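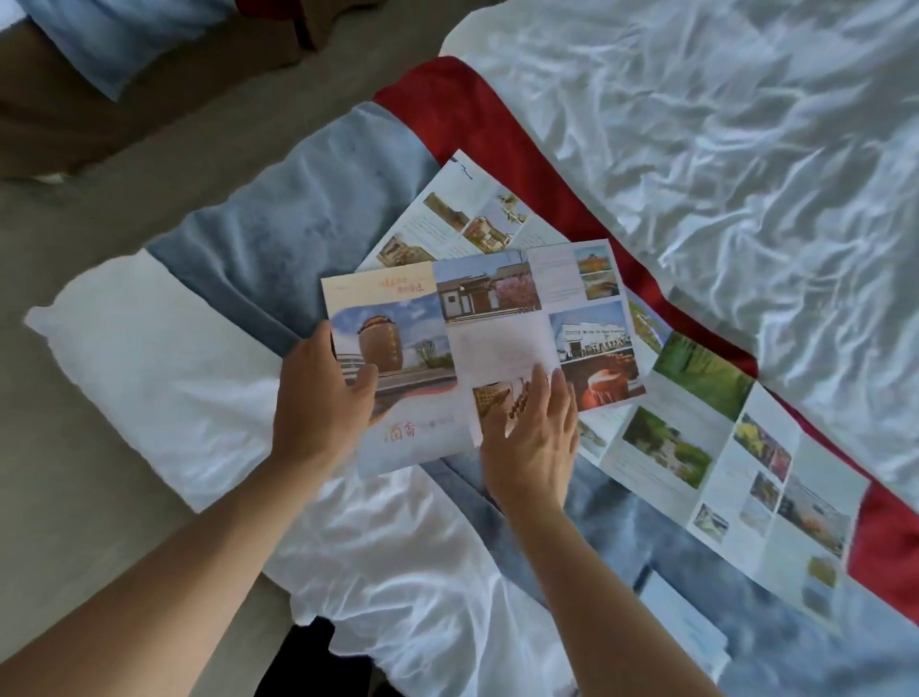
Folhetos turísticos impressos em chinês, com fotografias de edifícios e jarros de vinho, abertos sobre uma cama.

Folheto turístico

O folheto turístico, também chamado brochura turística ou, em alguns países, desdobrável, é uma publicação impressa de poucas páginas destinada a divulgar um destino, um monumento, um alojamento ou um percurso. Distribui-se em geral gratuitamente, em postos de turismo, estações, museus e receções de hotel. Distingue-se do guia de viagem pela extensão reduzida, pela ausência de encadernação cosida e pelo predomínio da fotografia sobre o texto.

Terminologia

Em português europeu, «folheto» designa qualquer impresso curto, com ou sem dobras, e «desdobrável» aplica-se à folha única dobrada em dois ou mais painéis. «Brochura» reserva-se, no uso gráfico, para o conjunto de folhas unidas por agrafos ou cola. Na linguagem corrente os três termos confundem-se. No Brasil é frequente a forma inglesa «folder» para a peça dobrada e «panfleto» para a folha solta.

Formatos e dobras

O formato mais comum parte de uma folha A4 com duas dobras paralelas, que resulta em seis painéis, três de cada lado. A dobra pode ser em carteira, com um painel recolhido para dentro do outro, ou em acordeão, também dita em ziguezague. Na dobra em carteira o painel interior deve ser ligeiramente mais estreito, ou o papel forma uma barriga ao fechar. Há ainda a dobra em janela, com duas abas que abrem ao centro, e a dobra em cruz, habitual nos folhetos que trazem um mapa no verso.

As brochuras agrafadas têm um número de páginas múltiplo de quatro. Acima das 40 páginas o agrafo deixa de assentar bem nos papéis mais pesados e a maioria das gráficas propõe a lombada colada.

Papel e impressão

Utiliza-se sobretudo papel couché, brilhante ou mate. O acabamento brilhante aviva as cores, mas reflete a luz e dificulta a leitura de textos longos. O papel não revestido é preferido para mapas e passaportes de percurso, em que o visitante escreve ou carimba. Nas gramagens mais altas é necessário vincar o papel antes de dobrar, para que a tinta não estale na aresta.

A impressão offset torna-se vantajosa nas tiragens grandes. Para quantidades inferiores a 1.000 exemplares recorre-se com frequência à impressão digital, que dispensa chapas e permite corrigir horários ou preços entre uma tiragem e outra.

Conteúdo

Um folheto de destino costuma incluir o nome do lugar em letra de destaque, fotografias da arquitetura e da paisagem, um texto histórico breve, um mapa esquemático e os contactos. Os preços são muitas vezes omitidos ou impressos numa folha avulsa, já que se desatualizam mais depressa do que o resto.

O título recebe com frequência um tratamento próprio. Nos folhetos em língua chinesa é corrente o uso de caracteres que imitam o traço do pincel, muitas vezes a vermelho, ao lado de um texto corrido em tipo mais pequeno e neutro. A expressão 酒香 (jiǔ xiāng), «aroma de vinho» ou «aroma de bebida alcoólica», surge em materiais ligados a bebidas fermentadas e destiladas.

Turismo do vinho e das bebidas

As regiões produtoras de bebidas constituem um género à parte dentro do folheto turístico. As imagens repetem-se de país para país: recipientes de armazenamento, edifícios antigos, pátios, árvores em flor. Na Europa predominam as pipas e as caves; na China são comuns os jarros de cerâmica, os telhados tradicionais e os pavilhões. Hidayah Wijaya, no ensaio «Papel de Passagem», observa que estas peças dedicam em regra mais espaço ao recipiente do que à bebida, e atribui o facto à dificuldade de fotografar líquidos de forma reconhecível.

Produção e distribuição

A encomenda parte normalmente de uma autarquia, de uma entidade regional ou da própria empresa visitada. O processo compreende a redação, a tradução, a paginação, a prova de cor e o acabamento. A tradução é a etapa que mais erros origina, em especial quando o texto traduzido ocupa mais espaço do que o original e obriga a cortes depois da paginação. As edições bilingues resolvem o problema com colunas paralelas; outras optam por tiragens separadas, distinguidas pela cor da capa.

A distribuição faz-se em expositores verticais de compartimentos. Como só o terço superior da capa fica visível, o nome do destino coloca-se quase sempre no topo.

Conservação e colecionismo

Por serem feitos para uso curto, os folhetos turísticos pertencem à categoria dos efémeros. Arquivos e bibliotecas guardam-nos como fonte para a história do turismo, do desenho gráfico e do urbanismo. A datação é difícil, pois raramente trazem o ano de impressão; recorre-se aos números de telefone, aos códigos postais e aos edifícios fotografados.

A Coleção Govberg, organizada por Wahyudi Tjoa, arruma os exemplares por região e, dentro desta, por tipo de dobra. Recomenda-se guardá-los abertos ou com o menor número possível de dobras, em bolsas de poliéster, sem clipes nem elásticos. Os agrafos oxidados podem ser retirados e substituídos por linha.

Ver também

Guia de viagem
Bilhete-postal
Mapa turístico
Enoturismo

Este sítio utiliza cookies para melhorar a navegação. Ao continuar, aceita a nossa política de cookies. Aceitar | Definições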